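Unit 5: The Founder Who Won't Leave

Read the Basano case before Sunday. Yến Nghiêm started the coffee label with two roasters and a loan from an aunt, and ran it for 31 years.
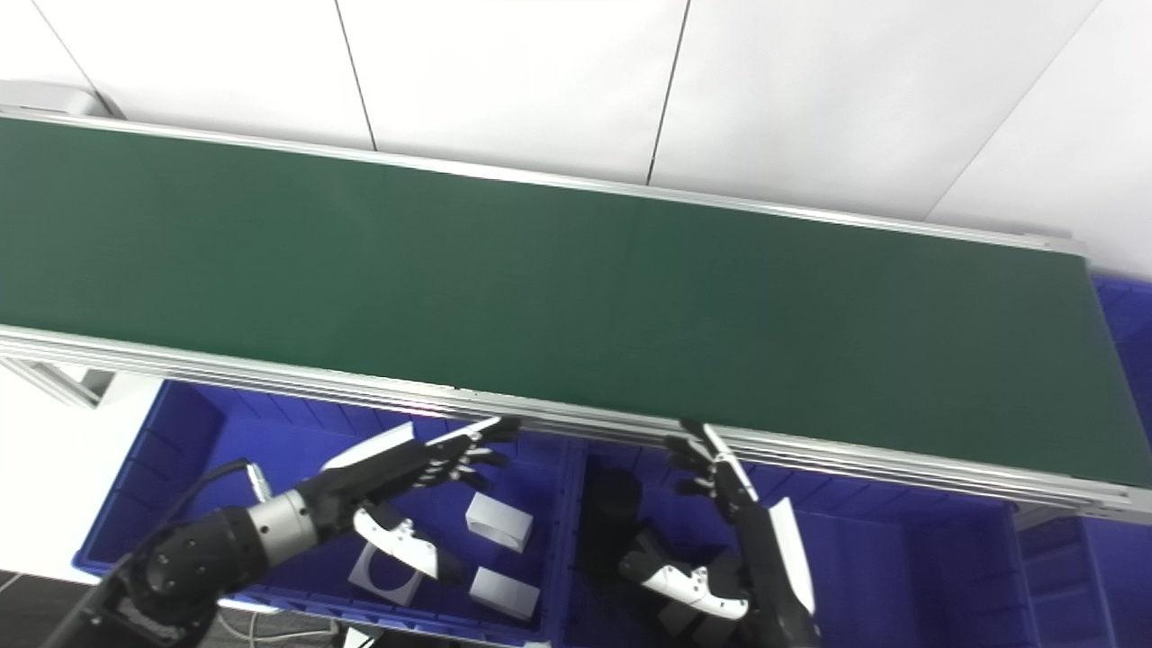
Her succession plan fit on a napkin, and she kept the napkin. Hiếu Lý, hired as her heir, got the title and a smaller desk. She still tasted every batch – and signed every check over $30.

Key terms: founder's shadow, brand as biography, dual control (polite name for it).

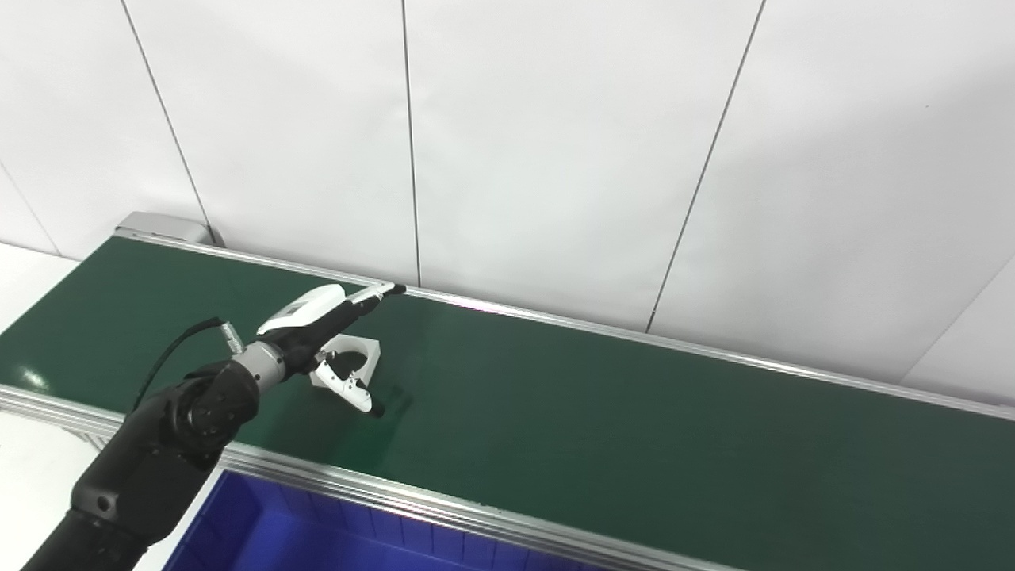
Compare Brodeck, where the founder did retire, then came back as a "guest adviser" with a parking space.

For discussion: who was running Basano in Hiếu's first year? One page, and please don't answer "both."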